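Geltwood Adds Assembly Stations at Sandwich Counters

24 Mar 2021

Geltwood has put automated burger assembly stations into 2 of its lunch counters and plans to add 4 more by September, the catering company said. The machines, supplied by Hesier, stack the burgers. Cooking and serving stay with the staff.

Visitación Requena, who manages the counters, said no jobs were cut. Nine line workers were moved to the grill, the register or restocking, and all were offered the same hours.

Before the stations went in, Hesier ran the stacking job with toy burgers, and staff learned to load the holders the same way.

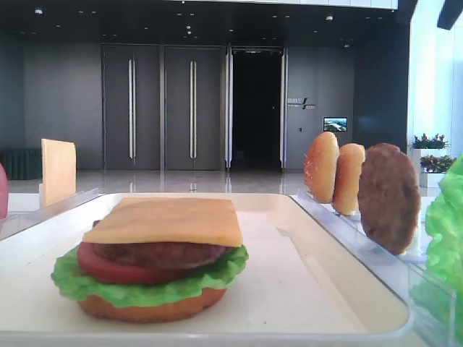

Training took 29 hours per person, paid at the regular rate. Workers now fill the holders before the lunch rush and check each order before it is wrapped.

Rhodri Trevor, a line cook, said his wrists hurt less but the shift feels longer. "I used to talk to people while I built their order," he said. "Now I watch for a slice that went on crooked."

Employees have asked for a second break on days when one person covers a station alone. Requena said the request is under review.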